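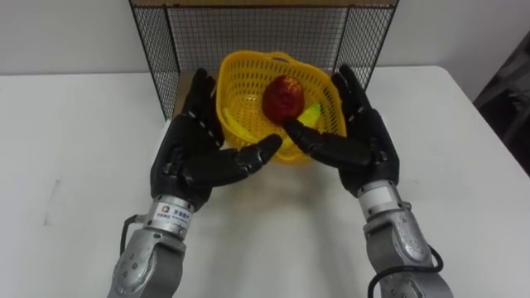

I got to the Tandau open day later than I meant to (wrong tram, then the right tram in the wrong direction), so I missed the welcome talk and walked straight into the part I'd come for anyway. I've been reading about teleoperation since December and had never seen anybody do it in person. Slides are one thing. Standing a few steps from someone who lifts an arm and watching a humanoid lift its own is something else!

The session I sat in on was about groceries. Fruit, a yellow basket, a black mesh rack, a white standing desk, and a lot of patience. The operator wears a headset and gloves and does the task as if the robot's arms were her own, and the software, which they call Gralel, saves every try along with what the head camera saw. They want up to 90 good tries of each task before they train anything on it. I would have guessed thousands, so I asked twice.
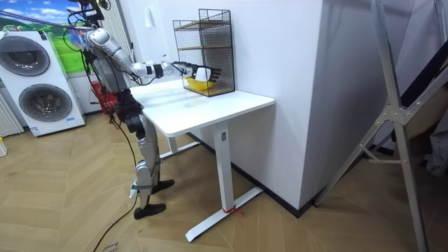 Tandau Visitors' Club: Trip Reports

The rack was the part that had me holding my breath. Getting a hand into open space is easy enough, but getting one inside a shelf, over a shallow bowl, with wire on the sides of you, is a different job. The operator told us she doesn't feel any of it. No pressure, no bump, just the picture in the headset, so she slows way down when she gets near the mesh. There's a purple strap holding the robot from above and I was glad of it, though the staff seemed a lot more relaxed than I was.

They also have a second way of teaching, by hand, with a smaller tabletop arm named Essien in the next room. You grab it by the wrist and drag it through the motion, and it plays the motion back. Visitors could try that one. I had 3 goes at putting a cup on a coaster and my best was, let's say, near the coaster. You can't shove a big humanoid around like that, so it gets the remote control treatment. 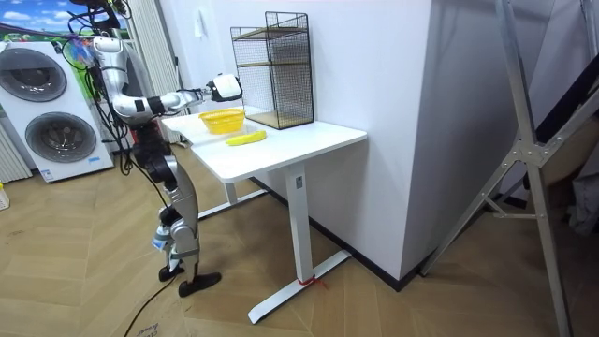

Posted 02/01/2022 by the trip reports desk

Back to the fruit. What surprised me is how much of the work is deciding what to throw out. If the operator hesitates, or reaches and changes her mind, the try gets marked and usually dropped, because the robot would learn the dithering too. Someone in our group asked if a few mistakes might be useful and got a long answer I only half followed. Short version: yes, if you then show the recovery, and they record those separately.

They move things between tries as well. The basket goes a little left, the banana gets turned, a different piece of fruit goes in first. I started to find it soothing, like watching somebody set a table over and over.

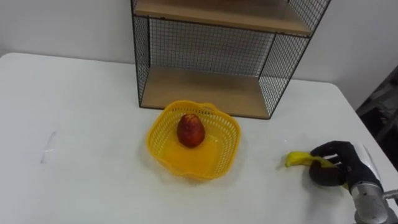
Bananas are harder than apples, by the way. I'd have said the opposite. The curve means the grip changes depending on how it's lying, and if you pinch too near the tip it swings. The operator prefers to come in low with the fingers curled around the middle. She does two hours at most before swapping out, and after eight minutes of just watching I could see why.

If you go, book the Sarine room slot in the afternoon. It's smaller, you can stand closer, and they let you ask questions while the operator resets. Bring a sweater. The coffee is downstairs and the machine only takes coins.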